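Apple butter, round four

2020-03-23

Quick one tonight, the pot is still soaking and I have to be up early. But three people emailed asking where the apple butter post went so - fine, rewriting it from memory plus the back of an envelope.

Background for anyone new. I've made apple butter every September since we moved to Pudstead, and then usually once more in spring when the storage apples start going soft. Spring batches are worse. Less perfume, more water in odd places, skins like leather. Still worth doing. Beats throwing them out.

First batch this year scorched. Second was fine but bland. Third I got distracted by a phone call and it set like roof tar. So, fourth.

Apples. Got mine off the Tristis stall again, mixed box, whatever they had left. I like a mix. All sweet ones and you get baby food. All sour and you end up dumping sugar in until it's jam. Red ones with a bit of yellow on them are usually a safe bet for the sweet half but go by taste, cut one open and eat it.

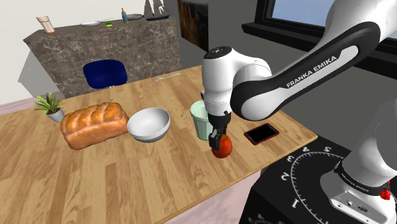 Do you have to peel them first?
Leave the skins on and push everything through a food mill after the first cook, the skins stay behind and you get better color and a thicker butter.

If you don't own a food mill then ok, peel. A sieve and a wooden spoon works too but your arm will hate you. I did that for two years before Abdelghani Ait Brahim gave me his old mill, which has a Rikimon badge on the handle and squeaks like a gate. Best kitchen thing I own.

So. Quarter them, cut out the bad spots, cores can stay if you're milling. Big pot, splash of water or cider in the bottom, lid on, low. Leave it till everything slumps. Stir when you walk past. Then mill it back into a wide pot, or a roasting pan if you're going the oven route.

And go the oven route. I was a stovetop person for ages and it spits. Burned my wrist twice, had apple on the ceiling for a whole winter. Oven at 300 is what most people say, mine runs hot so I set it lower and go longer. Stir every half hour, scrape the corners, the corners go first. That's what got batch one.

Sugar - I weighed it this time because I always forget to write it down. 1191 grams of milled apple, 176 grams brown sugar. Little salt, juice of a lemon. Cinnamon, and a small pinch of clove. SMALL. Clove takes over. I added a bit of the Petchrat cardamom as well, the stuff in the green tin, and I think that's what made this batch. My sister says she can't taste it. She's wrong.

Spices go in for the last hour only. If they go in at the start they get kind of dusty and bitter and theres no fixing it.

It came down to 695 grams in the end. Which always feels like a robbery. You start with a box you can hardly lift and finish with a few jars.

Bowl for the scraps, cup for tasting spoons, phone for the timer. That's my whole setup. I used to lay everything out the night before like a surgeon and it made no diference at all.
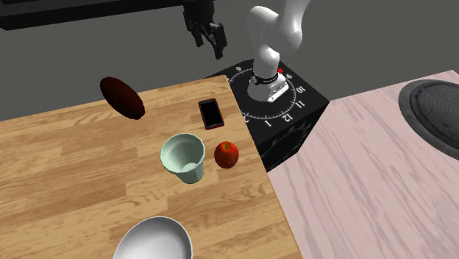

How can you tell when it's thick enough?
Put a spoonful on a cold plate and wait a minute, and if no ring of water creeps out around the edge you can stop cooking.

Keep the plate in the freezer while you cook. And pull it out slightly before you think it's done, it firms up a lot as it cools, see batch three.

Storage. I just freeze mine in small tubs, headspace at the top, or keep one in the fridge and go through it fast. Not going to give canning directions here, somebody always argues with me about jar sizes. Use a proper tested recipe for that and follow it to the letter.

What we eat it on: toast, obviously. Oatmeal. Pork chops, thinned out with a little vinegar. Grilled cheese with sharp cheddar - do this one. I tried it in a cake in place of some of the butter and the cake was heavy as a brick but everyone had seconds so who knows.

Pears next, if I can get any. Somebody in the comments last year swore by ginger with pears and I lost the comment when the site moved, so if that was you please post it again.

Right. Pot.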